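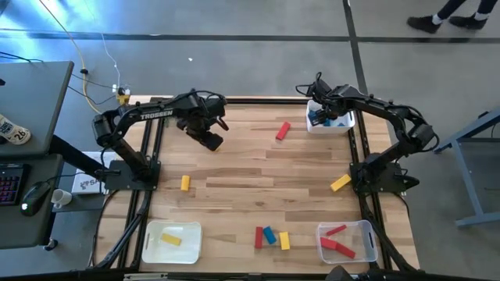 Timber in Interiors — Session notes, solid tops
Rornura School of Interiors, handout revised 20/12/2024

Covers what I rushed through at the end plus the bits on the board that got wiped. Not a replacement for the reading. Bring it to the March workshop, you will need the worked example.

1. Why make a top out of strips at all

Wide boards are dear and hard to find. Also they cup. A board sawn from a log has growth rings running through it in a curve, and when it dries the outside of the curve shrinks more than the inside, so the board pulls into a shallow trough. The wider the board, the worse it gets.

Cut the same timber into narrow strips and glue them side by side. Each strip can still try to cup but has very little width to do it over. Mix up the ring direction and the small pulls partly cancel out. Top stays flatter.

Other gains: short and narrow stock gets used up, knots can be cut out, and the tone evens out over the whole surface even when no two strips match. Some clients love the stripes, some hate them. Ask before ordering. Ask with a sample in your hand, big enough to show several strips together — a single strip tells the client nothing.

Words people muddle:

Edge-glued panel: strips or boards joined along their long edges, all running the same way.
Butcher block, strict sense: end grain facing up. Very hard wearing, kind to knives, heavy, dear.
Butcher block, shop sense: any striped solid top with narrow strips. Most of what is sold under the name.
Full stave: each strip runs the whole length of the top.
Finger-jointed: shorter lengths joined end to end to make up a strip. Look for the zigzag, on the face or the edge depending on how it was cut.
Veneered board: thin slice of real wood over a core. Behaves quite differently, see next session's notes.

If a spec just says "butcher block top" send it back and ask which.

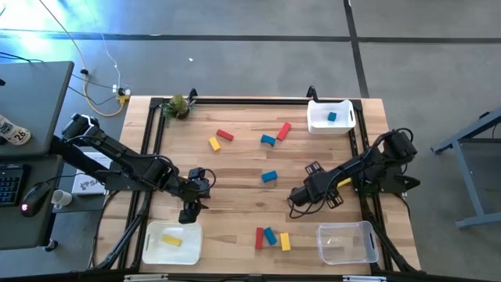

Fig. 1. Light top with striped butcher-block grain.

2. Movement

The part that goes wrong on site. Wood takes in water from damp air and gives it up to dry air for the whole of its life. Finish slows this down, does not stop it.

Three directions. Along the grain, next to nothing. Across the grain, following the rings (tangential), the most. Across the grain, at right angles to the rings (radial), somewhere between. In a strip top the strips are all turned different ways so you get a mixture of the last two. For planning purposes: length stays put, width moves.

Heating season is the danger time. Top arrives from a damp store, goes into a warm room, radiators on, shrinks across its width. If it has been screwed down hard on both sides it can't shrink as a whole, so it splits. Usually at a glue line or near an end.

Worked example (the one for March)

Test offcut is 200 mm across the grain. Kept in the store then moved to the heated studio. Width lost: 2 mm.
Loss as a share of width: one part in a hundred.
The Clerkon bench top is 2655 mm long by 1343 mm wide, grain running the long way.
Across the grain: one hundredth of 1343 mm, so just over 13 mm if it went through the same change.
Along the grain: treat as nil.

So the fixings must allow over 13 mm in total across the width. Fix along the centre line and you can share it, so half at each side. Fix along one edge and the far edge does all the travelling. Both are fine, just know which you've drawn.

Common mistake in last year's scripts — people applied the hundredth to the length as well, and left a great gap at the end of the run. Grain direction goes on the drawing. Arrow. Every time.

Second common mistake, treating the offcut figure as a fixed property of the wood. It isn't. It belongs to that timber and that change in air. Different store, different room, different number. Measure again.

3. Fixings that let go a bit

Slotted holes. Slot runs across the grain. Screw with a washer, snug not tight.
Buttons. Small turned or L-shaped wooden blocks, tongue sits in a groove in the rail. Old method, cheap, still good.
Figure-of-eight plates. Swivel as the top moves. Need a shallow recess.
Expansion brackets, metal, slots in two directions. Easiest to source. Use the correct slot!! Half of the ones I see have been put in through the round hole.

Never: glue the top to its frame. Never: a solid end piece glued across the grain full width. If the client wants a tidy end, use a breadboard end with one fixed point in the middle and slotted ones outward.

Against walls and posts leave a gap and cover it if needed. Sealant on its own is not a movement joint for a wide top.

4. Before it goes in

Leave it in the room. Flat, on bearers, air to both faces. Not leaning on a wall, not face down on a cold floor. How long depends on the thickness and how different the room is from the store, ask the supplier and then add a bit.

Both faces get the same finish. Underside too. If only the top is sealed then the bottom takes up and loses water faster and the whole thing bows. This was in the Yu Hall case study and I'll bring it up again as it is the single thing most often left out of a spec. Write "all faces and edges, including underside and cut-outs".

End grain drinks. Extra coats there. Same round sink cut-outs and cable holes.

5. Finish

Oil. Soaks in, low build, easy to patch. Needs doing again regularly. Water marks if neglected. Oily rags can catch fire by themselves, lay flat outside to dry or soak in water, do not ball up in the bin. Not joking about this.

Hardwax oil. Bit more build, bit more protection, still patchable with care. Where most kitchen jobs end up.

Varnish and lacquer. Film on the surface. Tougher to start with. When it fails it fails in patches and the whole top generally wants sanding back. Cannot easily spot-repair a scratch without it showing.

Wax alone. Lovely in the hand, poor protection. Side tables, not work surfaces.

Soap finish. Pale, dull, traditional in some places. Client must be willing to keep it up.

On the Kikunar schedule you'll see the finish column filled in as "clear". Clear what? Write type, sheen, number of coats, who applies it and whether before or after delivery.

6. Sheen

Gloss, satin, matt. Says how the surface throws light back, nothing to do with how tough it is. People mix the two up constantly.

High sheen: shows the figure strongly from some angles, shows nothing but window from others. Shows dust, fingermarks, every dip left by bad sanding. Glare is a real complaint in rooms where people read or do close work all day. Check the sample flat, at table height, in the actual room, with daylight coming across it. A sample held upright will fool you.

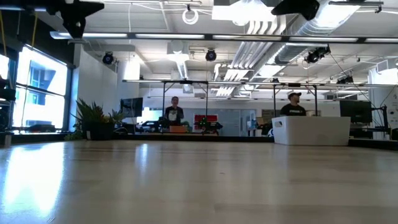 Fig. 2. Window light on a glossy light-wood top.

Low sheen: hides more, feels more like bare wood, can polish up to shiny spots where sleeves and hands rub. So a matt top won't stay evenly matt in use. Tell the client at the start.

Middle sheen is the safe answer and normally the right one. If you want gloss then say why in your design statement.

Colour change. Nearly all light timbers yellow or darken with daylight. Anything left standing in one spot leaves a paler patch. Pots, lamps, trays. Advise moving things about for the first few months. Plants want a saucer and the saucer wants feet, as a damp ring under a pot goes through finish quicker than a spill does.

7. Care sheet (you write one for the assignement)

One side of paper. Plain words. Must have:
How to wipe it, and with what
What not to use (scourers, bleach, steam)
What to do about standing water
Heat, trivets etc
When to re-oil or who to call, depending on finish
How to deal with a small scratch
What counts as normal. Slight seasonal change in width, fine hairlines at the ends, colour shift

Last point saves phone calls. A client who has been told that the gap at the wall is bigger in winter will not ring up about it.

Marks lost last time for copying a maker's leaflet written for the wrong finish. Varnish advice on an oiled top, twice.

8. For the workshop

Bring: these notes, a rule, pencil, your offcut with its first measurement written on in pencil (width and the date you took it). Measure in the same place both times, mark a line.

Do beforehand:
Redo the worked example with your own offcut, applied to the Clerkon top
Sketch the underside with fixings, centre-line version and one-edge version, grain arrow on both
Decide which you'd use if the back edge sits against a wall. Short reason, two sentences is plenty

Offcuts are on the rack by the door in the studio. Take one, not the long ones, those are for the jointing session. Anyone who missed the sign-up sheet, email me before the end of term.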